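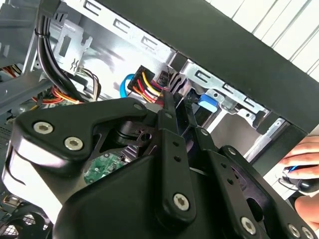

*The open side of a desktop tower.*

# How to Get an Old Desktop Ready to Give Away

8 January 2020

My sister-in-law Dayana Barrera had a computer under her desk in the spare bedroom that she hadn't switched on since July, and over the holidays she asked me whether it was worth anything to anybody. I told her what I tell everyone: it's probably worth more to a neighbor's kid than it is to you as a footrest! So we spent a very pleasant afternoon on it, with coffee, and I wrote down the steps as we went.

## Save what you want to keep

Please don't hurry this part. Plug the computer in, sit down, and go through the folders one at a time: Documents, Pictures, Downloads, and the Desktop (people forget the Desktop). Dayana thought she had a handful of photos on there and we found 372, including her whole trip to Clivdale.

Copy everything to an outside drive, then open a few files from the copy to make sure they really work. While you're at it, look for these:

- saved passwords in the web browser
- bookmarks and address books
- tax returns and scanned letters
- license keys for any programs you paid for

Sign out of your email and any store accounts before you go further. Some programs only let you use them on a set number of machines, so sign out of those too.

## Decide about the drive

You have two choices. You can erase the drive and leave it in, which makes the computer far more useful to the next person, or you can take it out and keep it.

If you erase it, use the reset option in your system settings and pick the one that removes everything and cleans the drive. It can take hours on an older machine – start it after supper and let it run overnight.

If you'd rather keep it, shut down, unplug the power cord, and lay the tower on its side. Take off the side panel, touch bare metal on the case, then unplug the two cables from the drive and undo whatever holds it in place. Write the date on a bit of tape and put the drive somewhere you'll remember.
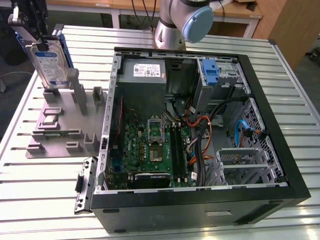

*A tower on its side with the panel off, and a 3.5-inch hard drive.*

## Clean it up

Short puffs of canned air, outdoors if the weather is kind. Wipe the case with a barely damp cloth and let it dry.

## Pack it and write a note

Coil the power cord and put it in a bag taped to the case. Then write a note with the age of the computer, how much memory it has, and whether the drive is still inside. My friend Braulio Nava takes in machines over in Rosales, and he says a note like that saves him most of an evening.

Call before you drop anything off, and ask if they want the keyboard and mouse as well. Braulio always wants the mouse.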